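Search this newsletter Enter keywords Go

Connector line at Brestport: first month

The arm on the Lerkomance cell took over plug insertion in August. Target rate is 500 units a shift. The 14 operators who did this step by hand now rotate through inspection and rework – six per shift.

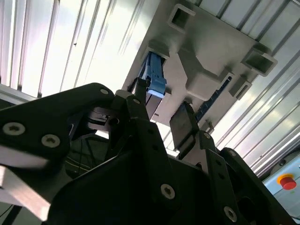 Blue connector in the gray fixture, gripper alongside.

Raed Majali's team keeps fixture setup and fault recovery. Noura Issa is rewriting the job grades to match, and pay bands stay as they are until that is done. Operators who want the cell training should sign up with their shift lead.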